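Ticket: class recordings stop partway through led practice
Opened by: Rhiannon Morris, Troncoso Yoga
Handled by: Lleucu Harries, Flenum support
Status: Resolved

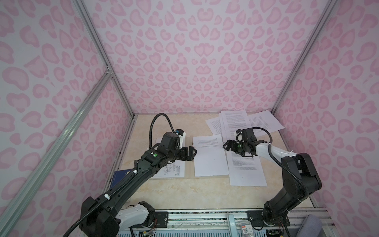
Paper on the marbled tabletop, leopard-print walls behind

Rhiannon, Wed 21 October
Hi! First off, our students adore the recorded library. We have nearly 3,000 plays since March, which thrills me. Small snag: the last 4 led primary series classes all stop at the 24 minute mark, right in the middle of the standing poses. The audio and picture both go. Older classes play fine. I tried Lulov on my laptop and my phone, same thing on each.

Lleucu
What a great number of plays! Could you open one of the short ones in Plukico and tell me what it says next to "Source length"?

Rhiannon
It says the full class length! So the whole thing is in there? Oh, I'm so happy, I thought we'd lost the closing chants.

Lleucu
They're all there. The preview limit got switched on for that folder, so Lulov plays only the preview. Go to Folder settings, Playback, turn off "Limit preview", save, then republish each class.

Rhiannon
Did 2 of them and both play right through to final rest. Lovely! Do I need to re-add the pose markers?

Lleucu
No, markers stay with the source file. Republish the other two and give the app a refresh.

Rhiannon
All four work, markers and all. Thank you so much, my early morning group will be delighted!

Closed by Lleucu Harries. Cause: folder preview limit.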